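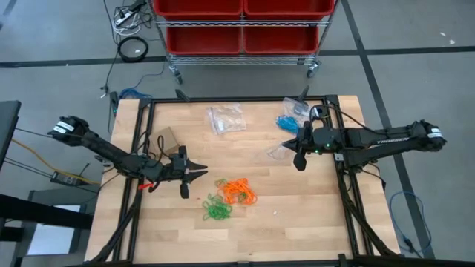
Who Makes the Noises in a Movie?

Think of the last movie you watched where somebody walked through snow. Crunch, crunch, crunch. You probably thought you were hearing boots in snow. You were very likely hearing a grown-up squeezing a bag of cornstarch in a dark room, months later, and getting paid for it.

That grown-up is called a Foley artist. The job is named after Jack Foley, who worked out how to do it back when movies were first learning to talk.

Why not just record the real thing?

On a movie set, the microphones are pointed at the actors' mouths. That's good for catching words and terrible for catching shoes. Real sounds can also be a letdown. A real punch makes a dull little pat. Audiences have come to expect something more like a steak being dropped on a kitchen floor, so sometimes a steak is what they get. (Celery is popular for broken bones. You may want to think about something else the next time you have soup.)

A day in the noise room

Denise Fothergill makes noises for a living. Her latest job was Todholm, an adventure about a girl, a lighthouse and a very bad-tempered horse. It needed 597 separate sounds, and 69 of them were the horse.

No horse came to the studio. Denise used two halves of a coconut shell stuffed with cloth, which is an old trick and a good one. She watched the movie on a big screen and clopped along, trying to land each hoof at the exact moment it touched the ground. The horse has four legs and Denise has two arms, so this took practice.

"The galloping was fine," she says. "It was the standing around that nearly finished me. Horses fidget."

Her friend Kamil Říha sits behind a window and records everything. He is the one who says "again, please." One door creak in Todholm took eight tries. The door in question was an old office chair, and Kamil felt the first seven sounded too much like an office chair.

Try it yourself

Pick a short bit of a movie you like, under a minute long, and turn the sound off. Then look around the house for things that might fit:

Crinkly plastic wrap - a crackling fire
Leather gloves, flapped - a bird taking off
A tray of dry rice, tipped slowly - rain
Wet cloth, squished - anything with slime on it

Ask before you borrow the gloves. Ask twice before you borrow the steak.

Play the movie and make your noises along with it while somebody records you on a phone. Your first try will be late. So will your second. Keep the clip short and your arms will forgive you by dinner.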